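We use cookies to remember your basket and language. Accept / Manage settings

Stelden One-Drawer Cabinet and Glass Rack: Set-up Guide
Section 7: Placing the set and filling the drawer

By now you should have the cabinet built and the rack in one piece. If the drawer still feels stiff, go back to section 2 before you carry on. I skipped that bit on my first go and ended up taking the runners out again, so learn from me!

1. Put the cabinet on a flat, level surface with its back to the wall and the drawer facing you. Leave enough room in front for the drawer to come right out (I always forget this and park it behind the kettle).

2. Get the rack in place at the back, with the curly arms clear above the top of the cabinet. Ustyna Hordiienko drew the original layout with the rack off to one side, but I like it near the middle.

3. Hang a glass by its foot, bowl down. Slide it along the arm until it settles, then let go slowly.

4. Pull the drawer open with one hand and keep the other on top of the cabinet. It's a light little thing and will happily come along with the drawer if you don't.

5. Pop your odds and ends in one at a time. Plug adapters are what I keep in mine, and I lay them flat so the prongs don't catch on the way in.

6. Push the drawer shut from the middle of the front. If it sticks, open it again and look for something standing up on end.

CAUTION: Check underneath before you close up. Small bits love to slide under the drawer, and forcing it will scratch the base.

CAUTION: Don't hang wet glasses over an open drawer with adapters in it.

Note: The flat top will take a mug or a small plant. Please don't stand on it. If a runner goes missing, ask for part 416.
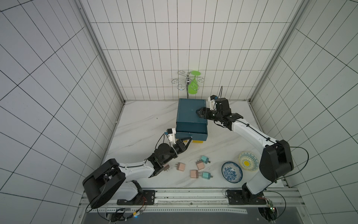
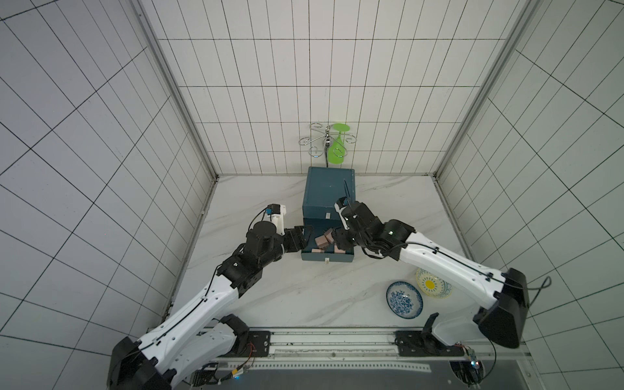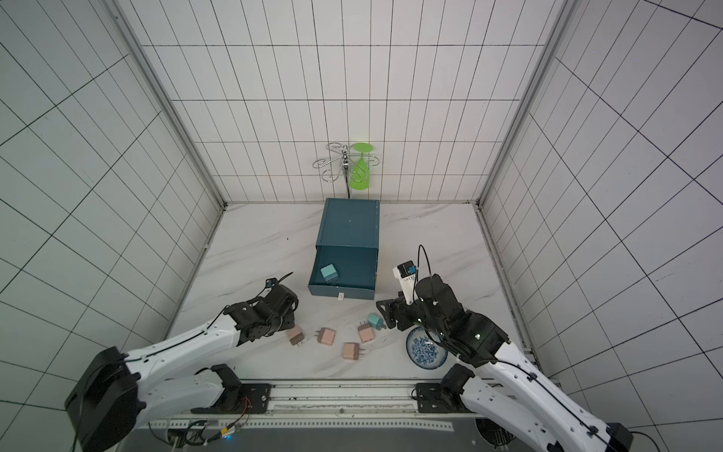
The cabinet with its drawer out and a green glass on the rack, at different points in the job.

Stelden Home | Contact us | © Stelden, all rights reserved | Back to top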